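Aug 17, 2021

**Handout 4: Looking after the two-arm cell (Zastari bench)**

Read this before your first maintenance slot. The Meson manual says the cell is "ready in minutes." Budget the whole afternoon.

## Before you power up

- E-stop pressed in, both arms parked.
- Check the finger screws on both grippers with the small hex driver. Snug, no more.
- Run a hand along each wrist cable. Feel for kinks close to the connector.
- Write the cycle count in the log. It read 3,193 at the end of last term.

The supplier recommends retightening the fingers every 2,235 cycles. I have never seen where that number comes from, and I don't trust a figure that exact without test data behind it. We check every 400. In May a group stuck to the official interval and spent two sessions retuning grasps when the trouble was a finger with play in it.

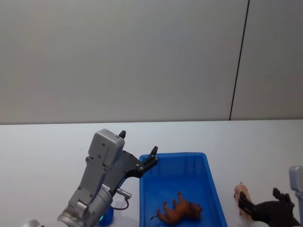 Cable slack is the fault I see missed most often. Software can't see it, and the self-test will pass an arm whose cable pulls tight only at the far end of its reach. So jog each wrist slowly through its full range and watch the loop the whole way. On the left arm the thin black cable leaves a small silver connector on the side of the wrist, curves down and loops back toward the arm. Keep that loop clear of the blue bin's rim when the gripper is over the corner. If it touches, move the bin first and leave the cable alone.

## Calibration, with doubts

Stesora's routine gives you a score out of 100 and calls anything over 65 "good." Good for what? The score comes from the same poses used for the fit, so of course it looks fine. Do this as well:

1. Pick three spots on the table that were not in the routine.
2. Send each gripper there, open, at low speed.
3. Measure the miss with a ruler. Write it down even if it's ugly.
4. Repeat after the arms have run for about 20 minutes.

Then try the toys. The pink pig is a fair test for a grasp beside the bin wall, where a small offset shows up quickly. One clean pick proves very little. Do ten and report all ten.

## For next time

Read the Mansour notes on backlash, sections 1 and 2. Bring your log sheet and one claim from the manual that you think you can break.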